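Stevgate Brewing is doing a licensed video game cider now??

hopmitten
OK so I was at the bottle shop on Sunday and there's a whole display for Lendano Cider. Yes, Lendano, the space trading game I lost most of college to! 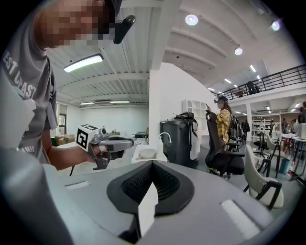

It's made by Stevgate, the same people who do that smoky porter, and it comes in a four-pack with a different alien on each can. I bought two packs before I even looked at the price (don't ask). Has anybody tried it yet?

kettle_sour_3727
Had one last night. It's fine? Pretty sweet, tastes like green apple candy with a bit of ginger at the end. My wife liked it a lot more than I did. You're paying for the can.

orbitdad
Disagree, I don't think it's that sweet at all. Try it really cold. The Silta can is the best looking one by a mile, and I say that as someone who always played the Xue.

kettle_sour_3727
They're all the same cider, though. Four cans, one drink. If they wanted to do it right, the Xue one would be dry and the Silta one would be, I don't know, salty or something.

hopmitten
Wait, they're all the same inside?? I was saving the Xue can for last like it was going to be special – well, there goes that plan.

pintglass_ghost
Guy at my store told me they only made 700 cases for this state, so grab it if you want it. Mine had 3 packs left and I took one. No idea if he was just trying to sell me cider.

orbitdad
He was trying to sell you cider. My grocery store has a wall of the stuff.

kettle_sour_3727
Same here, they've got it next to the pumpkin beer from last year.

hopmitten
Fine, I'm opening one tonight with the old game running. My save file still has roughly 1158 hours on it, so I think I've earned it. Will post what I think of the ginger.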